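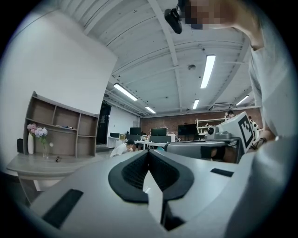

Perguntas frequentes: inscrições e empréstimos na Biblioteca de Galham

Imprimir | Enviar por e-mail

Quem pode inscrever-se?
Qualquer pessoa que more, estude ou trabalhe em Galham ou em Drodcombe. É preciso um documento de identificação e um comprovativo de morada ou de matrícula.

Quantos livros posso levar?
Até 16 de cada vez, por um prazo de 20 dias. As revistas do mês corrente são só para leitura no local.

Como renovo?
Ao balcão, por telefone ou na área de leitor, até à véspera da data de devolução. Não se renova um livro reservado por outro leitor.

Há multas?
Deixou de haver em abril. Enquanto o livro estiver em atraso, o cartão fica suspenso. Um livro perdido paga-se pelo preço de capa ou substitui-se por exemplar da mesma edição. 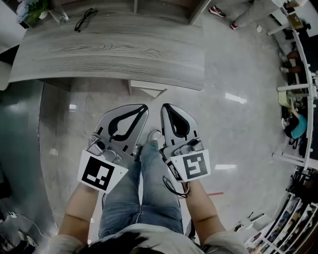
Os livros do polo de Etstead pedem-se da mesma forma e chegam às terças-feiras. O aviso segue por mensagem e o livro fica guardado cinco dias.

O que é o Fundo Tănase?
Uma doação de 616 volumes, quase toda de história local e literatura romena. Consulta-se na sala do primeiro andar, com marcação. Estão catalogados 110; para os restantes existe uma lista em papel.

Posso doar livros?
Sim, depois de falar com Anca Barbu, na receção. Não aceitamos enciclopédias nem manuais escolares.

Imprimir | Enviar por e-mail

Comentários (3)

Rita M.
O cartão antigo, o verde, ainda serve?

Biblioteca de Galham
Serve até caducar. Depois é trocado sem custos.

J. Pires
A caixa de devolução de Drodcombe estava cheia no domingo. Convinha esvaziá-la ao sábado.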